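Speaker notes: Clothes That Last (community evening, Lometon library)

Opening

Good evening, and thank you all for coming out on a January night when I know the couch was calling. Thank Chathurika for the room and the tea urn. Say who I am -- taught sewing at the Walik Street center for 18 years, and before that I learned everything from my aunt, who could turn a collar faster than most of us can find our glasses.

Ask for a show of hands: who has a bag of mending at home that they walk past every morning? Wait for the laugh. Mine is behind the bedroom door.

Washing less

Start here because it surprises people. Most of what we wear against a shirt, and not against skin, can be worn several times before it needs a wash. Sweaters, jeans, jackets. Hang them by an open window overnight and look at them again in the morning. Tell the story of Obaidul's gray cardigan, which he wore for 6 winters and washed by hand each spring. Pass the cardigan around if he remembered to bring it.

Mention the lint filter. All that fluff used to be your towels!

Dark clothes

People always ask about black things going gray, so take your time over this part. Turn them inside out, wash them cool, keep the load small so they don't rub against each other, and dry them in the shade. Go easy on the detergent too, as too much leaves a dull film that looks just like fading. If somebody asks about dye, say yes, it works nicely on cotton, but the stitching is often polyester and will stay whatever color it was. Piyumi has dyed a good many dresses and is happy to talk about it over tea.

Next slide while I find my water. 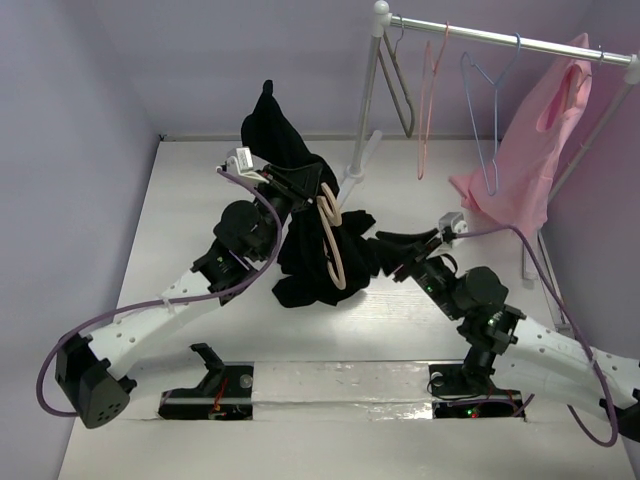
Small repairs

Three jobs to show at the front table: a loose button, a dropped hem, a little hole in a knit. Thread the needles BEFORE the talk this time. For the button, lay a matchstick across the top while sewing so there is some slack for a shank. For the hem, pick up only a thread or two of the outer fabric with each stitch, and don't pull tight -- pulling is what makes it pucker.

For the knit, use yarn a bit thinner than the sweater's own, and start well outside the hole, where the fabric is still strong.

Questions and tea

Leave plenty of room for questions. Imtiaz has the handouts, 80 copies, and the sign-up sheet for the spring classes. Remind everyone that the scissors belong to the library.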